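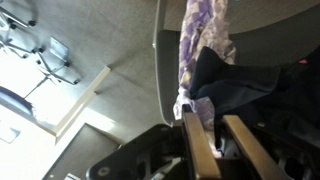

Mesh back, light gray frame, scarf and dark layer over it. Click to enlarge.

Mesh back chairs and clothing: snagging, sag, where to hang things
Office Furniture > Seating > Care and Repair

gridline_tom
Posted October 2, 2025

Question about load on mesh backrests. We have 40 task chairs with gray mesh backs and light gray plastic frames, on gray low-pile carpet. People hang outerwear on them all day. Typical case is in the photo: a purple and white scarf with something navy on top.

Two of the chairs have developed a slack area in the upper third of the mesh. Another has a pulled thread. The supplier (Parsons) says clothing is the cause and that it falls outside the warranty. I would like to know if that is plausible before I send out a memo about coats.

castor_and_pollux
Plausible for the pulled thread. Not plausible for the slack. A winter coat is a few pounds. A person leaning back puts far more than that into the same mesh many times an hour. If the weave can't carry a coat it can't carry a back.

m_delacroix
Disagree in part. A person loads the mesh from the front, spread over a wide area. A coat hung by the collar loads the top rim, and if there are keys in the pocket it swings every time the chair turns. I repaired seating for 20 years and the top edge is where the weave let go on most of what came in.

castor_and_pollux
Let go at the edge, yes. He said slack in the upper third. Different failure. Slack is heat, sun or stretch from use. Which way do the chairs face?

gridline_tom
Both slack ones are at the window end. South side. The one with the pulled thread is from the middle of the room.

castor_and_pollux
Then I would look at the sun first. Feel the mesh on those two late in an August afternoon and compare with one from the inside row.

Dorothy Wainwright
We went through this at my office with Lodlow chairs. 93 of them, bought in one order. The manager banned coats on chairs and put a rail by the door. The rail was full by nine in the morning and the coats went back on the chairs. The mesh that failed was all on one side of the building. I don't have a photo, but it was the sunny side.

On the scarf – I would worry more about the scarf than the chair. I can't tell from the picture what it is made of, but anything with a loose weave will catch on the rim or the adjuster hardware before it hurts the mesh. And a scarf that hangs low can get under a caster when the chair is rolled back.

pl_hendry
Seconding the caster point. Five casters per base, and the neighbor's chair counts too when the rows are tight. I cut the remains of a lambswool scarf off a caster stem with a seam ripper. It was wound so hard the wheel had stopped turning. The carpet had a gray track in it where the wheel had been dragged.

m_delacroix
For the pulled thread: do not cut it. Work it back through with a blunt needle from the rear, a little at a time, following the line of the weave. If it has already broken, a drop of clear flexible fabric glue on each end will stop it from running. Rigid glue cracks and then you have a sharp point on the backrest.

Also check zippers. A metal zipper pull dragging on mesh makes the same damage as a pen clip.

gridline_tom
Glue noted. What do people use for hanging? I have looked at the Skino clip-on hanger, which fits behind the backrest. The listing gives a maximum frame thickness but not a minimum.

pl_hendry
I have the Skino on 7 chairs. It holds. On a thin frame it rocks unless you pad the jaw, so put a strip of felt in there. The drawback is depth. The hanger sticks out behind the chair and hits the desk in the next row.

castor_and_pollux
Hooks under the end of the desk. Cheap, out of the aisle, no contact with the chair.

m_delacroix
And the coat is on the carpet. Anything longer than hip length touches the floor from an under-desk hook. Eltine makes a hook that mounts on the side panel, higher up. Check what the panel is before you drill.

castor_and_pollux
Short jackets are most of what people wear in an office. I stand by the under-desk hook.

gridline_tom
Some of our panels are hollow, so drilling is out for those. I will swap the two slack chairs with two from the inside row, mark the bases with tape, and look again in the spring. No memo for now. I have asked Parsons for their mesh test data.

Dorothy Wainwright
Mark the underside of the seats instead. Tape on a base gets kicked off.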